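About Vurndale

Vurndale is a small early learning centre on Kaimal Street. We take children from age two until they start school. We're wary of most of what gets said about early learning, some of it on pages much like this one.

We don't promise a head start. Parents are told that a three-year-old who can recite to 100 is ahead, and we have yet to see good reason to believe it. Reciting is a song. Knowing that four means four of something takes longer, and children get there at odd times.
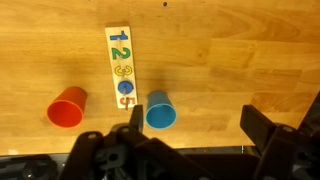 What we do all day

Mostly play, outside when the weather allows. Meals are cooked in our own kitchen. We dropped the Gasa reading program after one November trial, as the kids were bored and so were we. A salesperson told us 98 per cent of centres saw results. We asked what results, and are still waiting. 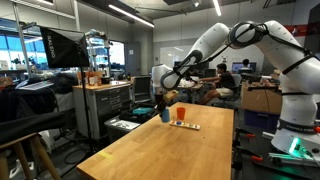 Our groups are capped at 12. A smaller group costs more to run, and our fees show it. We'd sooner say so here than have you find out at the tour. We don't send home daily photo reports either. If your child had a rough morning, we'll phone you.

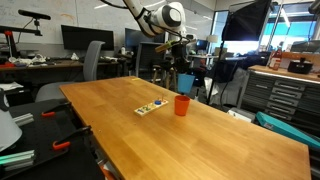 Ratings are another thing we'd take with a grain of salt, ours included. An inspector sees one day. Come twice if you can, once without much notice, and ask the questions you'd feel rude asking.

Getting here

The Movus bus stops at the corner. Parking is poor at pickup time.

Page last updated September 2021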